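Trevbridge Community Board > House & Home > Do you keep the box?

mossy_kettle
Settling a domestic dispute. I keep the boxes things come in. Kettle, radio, shoes, the lot. My other half says the loft is now a museum of cardboard. Who is right?

Firnness
Your other half. I moved house in September and paid two men to carry empty boxes down a ladder. They were very polite.

grumbleweed99
Disagree. I sold a Sakamoto radio with its box and got a good bit more than the one without. Boxes are money.

Firnness
How much more, once you take off 2 years of banging your head on them?

grumbleweed99
My head is free.

vakari_fan
Middle way: keep the box until the guarantee runs out, then flatten it. The Vakari toaster people wanted mine back in its original packaging, including the little bag for the lead. Who keeps the little bag?

mossy_kettle
I keep the little bag.

tuppence_973
Of course you do. I'm with the loft lot, but only for boxes that are good boxes -- stiff sides, proper corners. I've got a few shallow ones in the sideboard drawers and they stop everything sliding about.
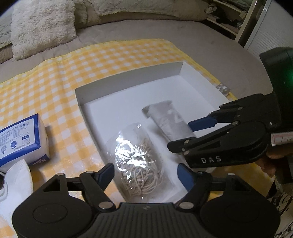
The flimsy ones with a plastic window can go straight out. They sag by Christmas and then you've got a drawer full of sag.

Firnness
So now we're grading them.

tuppence_973
Some of us have been grading them for years.

grumbleweed99
Shoe boxes are overrated, though. The lids never go back on square.

vakari_fan
Wrong, they're the best of the lot. You're buying the wrong shoes.

mossy_kettle
Read all this out at tea. Loft to be halved by spring, kettle box stays. I'm calling it a draw -- she isn't.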